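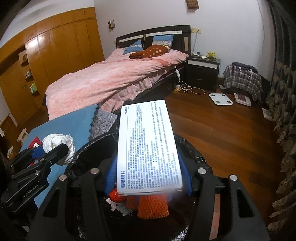 Issue 20, page 3

Evdokia Fragkou still has the shirt from her first match for Bonport, and it is enormous. "They only had the men's sizes left," she says, laughing. "I could have slept in it. I did sleep in it!"

She was a left-back then, a late signing from the Greek second tier who had been told to expect a season on the bench. Three seasons on she is captain, the armband goes over a shirt that fits, and Bonport have just reached the semi-finals of the cup for the first time. The night they beat Stodport to get there, nearly 3000 people were in the ground. I was one of them, and I have barely got my voice back.

"You could hear single people shouting when I first came," she says. "I knew one man's opinion of my throw-ins very well. Against Stodport I couldn't hear Tainá, and she was standing next to me."

Tainá Camargo is the centre-half who scored the winner, a header from a corner that went in off the underside of the bar. It was a routine they had been working on since September, and Fragkou says it had gone wrong every single time until then. "Valdir kept saying, again, again. We hated that corner. Now of course we love it."

Valdir is Valdir Rezende, the head coach, and his name comes up a lot. He was the one who moved her further up the pitch last spring, after an injury to Thaís Cavalcanti left the side short on the wing. Fragkou wasn't keen. "I told him I was a defender, I like to see the whole game in front of me. He said, fine, turn around sometimes." She has made seven goals since – more than in the rest of her career put together – and with Cavalcanti fit again the two of them swap places whenever they fancy it. It's a joy to watch, especially when the full-back marking them starts to look over her shoulder.

Her 200th league appearance, counting her years in Greece, should come next month. She doesn't want a fuss. "A cake is all right. No speech."

The semi-final is away at Pesside, on that narrow pitch with the slope towards the railway end. Their goalkeeping coach, Zsolt Szabó, used to work at Bonport and knows how she takes a penalty. Does that worry her?

"He knows how I took them then," she says. "I've been practising the other side."

She has training at four, and she's already looking for her boots.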